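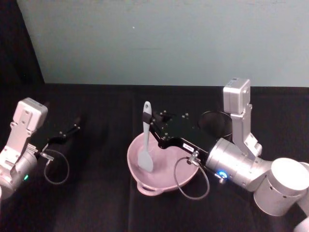
How to Set Up a Stirring Test for a Two-Arm Robot

June 2022

I get asked a lot whether a robot can help out in a kitchen yet. My answer is always the same – pick one chore and try it! I picked stirring. It sounds like the easiest job in the house (a kid can do it while watching TV), and it will keep you busy for a good long while.

I'm going to walk you through the way I run it on our two-arm setup here in Wesasberg. If your arms are a different make, the steps should still carry over fine.

What you need

Two arms with plain two-finger grippers, a camera on each wrist, a mixing bowl, and a silicone spatula with a long straight handle. Get a bowl that's wide and shallow. I started with a deep one from Gavalas and the gripper kept wanting to come down into it along with the spatula. You'll also want a dark cloth for the table, pulled as flat as you can get it. A bright bowl on a black cloth is really easy for the cameras to pick out, and pink works great.

Step 1: Place the bowl

Put it in the middle, where both arms can get to it without stretching all the way out. If your bowl has a handle, turn it toward the near side of the table so it isn't sitting in the path of the stirring arm. Run the arm through its whole circle once with nothing in the gripper before you go any further.

Step 2: Grip the spatula

Grab it high on the handle, near the top. I know, I know, you'd hold it lower yourself! But a high grip keeps the fingers well clear of the rim, and with a straight handle you can get it pointing right up and down. Close the fingers slowly. My first tries all had the handle twisting as the gripper shut, so I now let the fingers touch, wait 2 seconds, and then squeeze.

Step 3: Lower it in

Come straight down until the blade meets the bottom of the bowl, then stop. Set a force limit here, please. I skipped it one time and shoved the bowl halfway to the wall. In Plisix, the control program I use, it's under the motion tab, and I keep it at 10 newtons.

Step 4: Check your cables

Look at how the gripper cable hangs when the wrist is at its lowest. Mine makes a big loose loop, and it needs that slack to turn, but a loop can catch the rim or dip into the food. Stir slowly the first few times and keep your hand near the stop button.

Step 5: Stir something

Begin with an empty bowl, then dry rice, then water, then batter. Don't jump ahead. I give each one 100 turns before moving on. Rice is a nice middle step because you can see at a glance which parts the blade is missing, and cleanup is just a quick sweep.

For batter I use 200 grams of flour and enough water to make it gloopy. Once it gets thick the bowl wants to travel with the spatula, so bring in the other arm to hold the rim. Getting the two arms to work together is where most of my evenings go.

So can it do the chore?

Sort of. Round and round in a bowl that's already filled, yes, and it doesn't get bored. Scraping down the sides is hit or miss. Knowing when the lumps are gone is still my job, and so is the washing up (sigh). For a shop floor where the same tub gets mixed the same way all day long, I'd say we're pretty close. At home I'd still grab the spatula myself.

I'm trying a softer set of finger pads from Grostico in July and will add a step on pouring after that.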